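3.2 Jump procedure and self-report

Each first-time jumper at the Warkia drop zone filled in a one-page form twice. Once on the ground before kitting up, once after landing, harness still on if possible. Scale of 0 to 100 for fear, same scale for "wish to do it again". Tandem jumps only. Solo students were left out, their ground training runs two days and the fear curve looks different.

Exit order was set by the club, not by us. Goggles, harness check, climb. During the climb no forms, no talking from our side. We tried a wrist button for live ratings in the pilot (press when fear goes up) but gloves got in the way and half the presses were accidental. Dropped it. Heart rate strap kept.

A calm-hands task was given in the hangar in the 20 minutes before boarding.

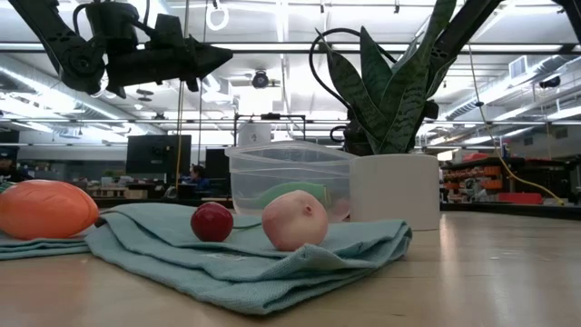
3.3 Waiting time

The waiting is the part jumpers complain about most. Weather holds at Warkia can run past 60 minutes and the form did not ask about them in the first season, which was a mistake. From April on we logged hold length from the manifest sheet. Jumpers who had a long hold wrote more in the free text box, mostly about the door opening, the noise, the feet over the edge. Very few wrote about the canopy.

Asfaw, the second site, has a smaller plane and shorter holds. Ratings there are not pooled with Warkia for this reason. Same form, same strap, diferent climb time. 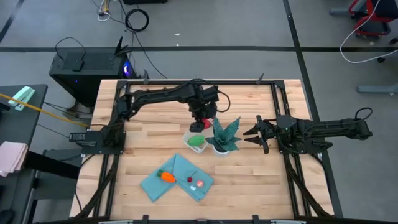

Fear before boarding did not line up well with fear at the door. Some low scorers went very high once the door opened, and some who almost walked away from the plane gave low door scores afterward. Recall is a problem here, the door score is given on the ground, after the relief has set in. We would treat it as a memory of fear and nothing more.

Wish to jump again was high at both sites. Two jumpers refused at the door and came down with the plane; thier forms are kept in the ground-only set and not used in the before/after comparison.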